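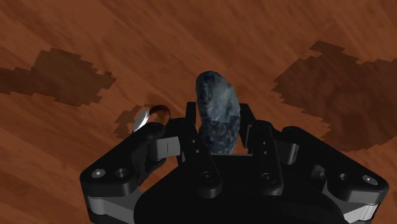
The Skultton Wool and Grain Fair opens its gates at 7 a.m., an hour chosen by people who are already up. I got there at nine and was told by the parking bloke that I'd missed the best of it.

Entry is $2, same as it was when I was a kid, and the sausage in bread has made up the difference. There were 351 fleeces in the judging shed this year. I looked at maybe a dozen before they all became the one fleece. The winner came from a property out past Kalarham and had a ribbon on it the colour of cordial. Two men in good hats stood over it without speaking for the whole time it took me to eat lunch.

The Skillilach shearing team won the relay again – nobody clapped very hard. The dog trials were better. One kelpie put three sheep in the pen, looked at her owner, and let them out.

I spent Friday arvo in the cake pavilion, where feelings run high. The fruitcake section had been split into "light" and "dark" after last year, and there is now an argument over what counts as dark. 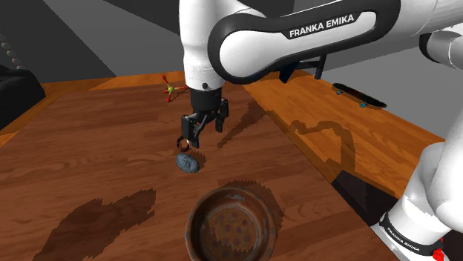 Zhuoran Pan reckoned the split was a mistake and that a decent judge could taste both on the one plate, provided someone fetched her a cup of tea in between. She had come third in light and wasn't going to go on about it, except that the second-place cake had a crack in it.

The bus back to Qian Street leaves from the oval gate at five. Route 237, exact change, and it doesn't wait for the raffle.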